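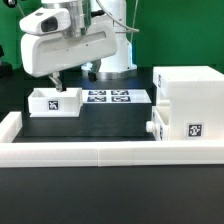

Frequently asked questions about the Graltside Ring Register

What is the Register?

It's a list of men (and a few women) who boxed for money in and around Graltside between the wars, with as much of each life as we have been able to piece together. Some entries run to several pages and some are just a name, a weight and a date on a handbill. I started it because my grandfather fought under the name Kid Noven and I wanted to know who he had fought — and then of course I wanted to know about them, too, and their brothers, and the fellow who sold the tickets.

How many boxers are in it?

There are 106 at the moment. Another 40 are waiting on a second source before I put them up.

My great-uncle boxed but I can't find him. Does that mean he didn't?

Not at all! Please don't be discouraged. Many boys took a ring name so their mothers wouldn't see the real one in the paper, and the papers themselves spelled names however they pleased. Try the search page with only a first name, or with the town he came from, and have a look through the "unidentified" section while you're there. If he boxed at the Prarent Hall on a Friday-style smoker card, he may never have been written up at all, and the only trace will be something in your own family's drawer.

What should I send you?

Anything you have. Clippings, letters, a hand wrap, a story your aunt told at Thanksgiving. Scans or phone pictures are fine, and I would much prefer you keep the originals safe at home. It helps me enormously if you can write down who told you a story and when they told it, even if you think the story has grown a little over the years.
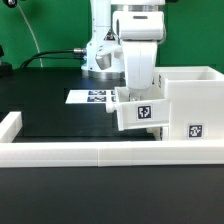

Why does a fighter's record here differ from the one in my scrapbook?

Promoters liked to round a record up, and a boxer moving to a new town could lose a defeat or two on the train. I only count a bout if I have seen it in a newspaper or on a result sheet. Bouts that rest on memory alone are listed underneath, in their own section, and I'm always happy to move one up when proof arrives. Newspaper decisions are marked "ND" and are not counted as wins or losses.

Who was Quan?

I get this one a lot. The name appears on 4 cards as a lightweight and in 2 reports as a referee, and I don't yet know if they were the same person. Theories are very welcome.

May I use an entry in my own family history?

Yes, please do. A line saying where you found it is all I ask. For photographs, write to me first — several were lent by families who would like to be asked.

How long will it take you to answer?

I try to reply within the month, though it slows down in May when I'm away reading old newspapers on microfilm. If you've heard nothing by the end of June, do write again and don't feel shy about it.

Page kept by Dilani Fakir. Last updated 19/04/2018.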